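Plollstead Community Linen Service
Towel care notice for residents and guests, January (thread)

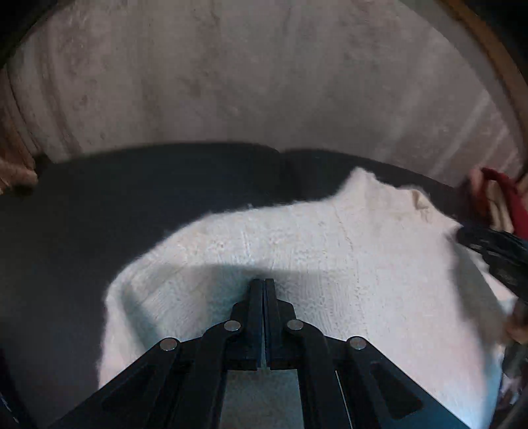
1/ Bath towels issued from Plollstead House are now to be folded before they are returned to the shelf. Towels left in a heap hold moisture and take up twice the space.

2/ Lay the towel flat and smooth it from the centre outward. Fold lengthwise in thirds, then in half and in half again. The rounded edge faces the front of the shelf.

3/ White terry should be washed separately from dark fabrics, which shed lint onto the loops. Please do not use fabric softener. It coats the fibres and reduces absorbency.

4/ Shake each towel once before it goes in the dryer and again when it comes out. This lifts the pile.

5/ The service has 148 bath towels in circulation. Worn or stained items may be left in the grey bin beside the laundry door and will be cut down for cleaning cloths.

6/ Replacement towels can be requested from Peter Vaněk at the front desk until 3 pm. Enquiries about shared laundry hours should be directed to Hazem Amrani, extension 167.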